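Desk Tidy notes (README for the Kuvard rooms folder)

Last big rewrite: October, by me, Ngaio Hoani

Hello! If you've opened this folder you've probably just been given a desk in one of the Kuvard rooms, or you're looking for a thing you left on one. Either way, have a read before you start moving stuff about. I wrote the first version for Embla Hellström when she took over the bookings from me, and it has grown a lot since then (sorry, Embla).

What's in the folder

- rooms.txt, the list of rooms and who to ask about each one
- found.csv, everything that's been picked up off a desk and logged, 437 rows at the moment
- pouches.csv, the same idea but only for the felt pouches, because they were swamping the other list
- old/, Gøran's lists from before we moved in. Don't edit these, he still looks things up in them

How a row works

Every row in found.csv has a room, a spot (desk, floor, windowsill, shelf), a short plain name for the thing and a colour. Please keep the names boring. "Face mask, light blue" is perfect. "Embla's lunch thing" is no use to anybody, least of all Embla. If you don't know what something is, put down its shape and colour and leave it at that. I'd much rather have "tall blue plastic case" than a wild guess which someone then searches for and can't find!

The time column is morning, afternoon or evening. I tried proper clock times for a while and people just made them up.

The pouches

These get their own section as they cause most of the messages I receive. We're talking about the soft grey ones with black edging, a bit of yellow and a loop. They go everywhere with people, get put down while someone opens a door, and then off they wander.

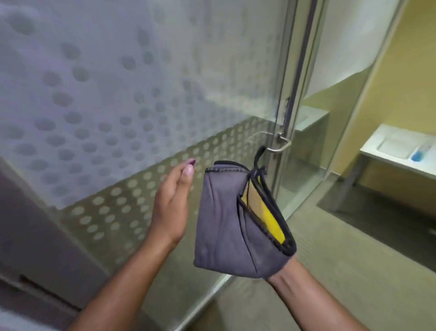
Vilgot Sjögren asked whether we could number them, and we did have a go with sticky labels, but labels don't care for felt and I was finding them on my jumper for weeks. So now it's a slip of card inside with your name on. If you find a pouch with no slip, log it in pouches.csv, put "no name" in the owner column and pop it on the Drulum shelf. There are 37 on the list marked "no name", which I find a bit sad.

Do look inside before you log one, by the way. Eugénie Collet got her spare keys back that way.

Clearing a desk

My own order, take it or leave it. Soft things first (masks, cloths, scarves), then little plastic bits, then boxes. Masks go in the bin whether they look clean or not. Clear storage boxes stay on the desk if there's something in them and go back to the cupboard if there isn't. Leave the cable tray alone, please, even if the lid's up. Olberg look after the wiring and they like to be asked first.
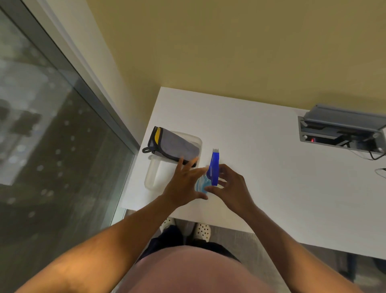
Desk by the glass, mid-tidy: grey pouch on the clear box, light blue mask, blue plastic object.

If a pouch is sitting on top of a box, write them down as 2 separate rows. I used to put them together as one, and then somebody would collect the pouch and the box would vanish from the list as well. Gøran Halvorsen spent a whole afternoon splitting almost 200 of my old rows and has never let me forget it.

Things I know are wrong

- "Grey" and "gray" are both in the colour column. Search for both until I get to it.
- The Mridha room appears under its old name in the older rows.
- A few windowsill things are down as shelf. If yours isn't on the shelf, try the windowsill.

Changing the lists

Add rows at the bottom, don't sort the file and save it (please, please) and put your initials in the last column. When someone collects a thing, fill in "gone" and leave the row where it is. Questions about bookings go to Embla. Questions about pouches come to me, and I'm usually in until four.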